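Setting and Clearing the Family Table
Handout 7: Bowls, plates and the order of things
Course notes prepared by Hui-mei Chow

Welcome back, everyone. Last time we got a bit carried away talking about glasses and never reached the crockery, so I've written this one out in full and you can follow along at home. Please bring your own notes from Handout 6 as well, the page with the table sketch on it, as we'll be adding to the same sketch.

1. Knowing what you have

Before you lay anything, bring the crockery out of the cupboard and look it over. I know how dull that sounds! When I finally emptied my own cupboards one October I found 119 pieces, and 62 of them had no partner left at all. Most of us eat off the same handful of plates and have forgotten the rest.

Sort by shape first and pattern second. Flat plates go together, then anything with a raised rim, then bowls. A fancy edge needs a little more thought. Plates with a scalloped rim stack nicely on their own kind, but put a plain round plate in the middle of the pile and the whole lot begins to rock. Bowls want to be stacked with others of the same width, and never more than you can lift comfortably with both hands.

2. Plain with patterned

People ask me about this one more than anything else. You don't need a matching set. A plain white bowl will sit happily beside a very cheerful plate, and a thin dark line around the rim of the bowl is often enough to make it look chosen. My rule of thumb is one loud thing per place. If the plate is covered in fruit, let the bowl be quiet.

The cloth counts too. A faint grey floral on white goes with nearly everything, and pink looks lovely against it.
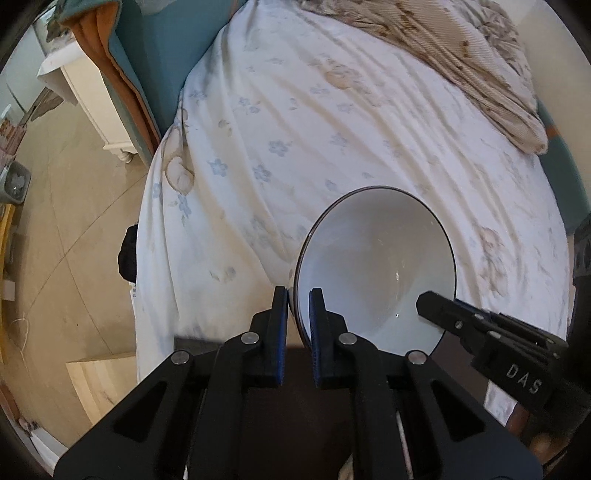
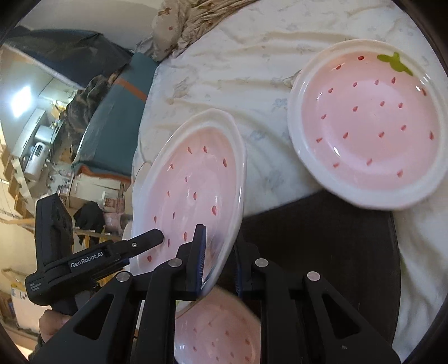
3. Handling

Pick up a plate by its rim and a bowl by its side, with your thumb kept out of the part where the food goes. (My grandmother would tap our knuckles for that.) Tilt each piece toward the light and look for chips, hairline cracks and any greasy film that the dishwasher has left behind. Run a fingertip slowly around the edge — you'll feel a chip long before you see it.

If you find a crack, take the piece out of use for food. It can go under a pot plant.

4. The cloth

A cloth that has ridden up will catch the foot of a bowl and tip it, so smooth it from the middle outward before the heavy things go down. On a round table this takes a bit of patience, and you may have to walk right around it twice. Leave the same drop on all sides if you can. Wrinkles near the centre matter less than a fold under someone's plate.

5. Clearing

Scrape first, then stack, and carry bowls separately from plates. Cutlery travels on its own.

For practice before our next class

Lay two places at home using at least one patterned piece, and jot down what you changed your mind about. Then clear them again in the order given in section 5. Allow yourself 14 minutes for the whole thing, and don't rush the bowls.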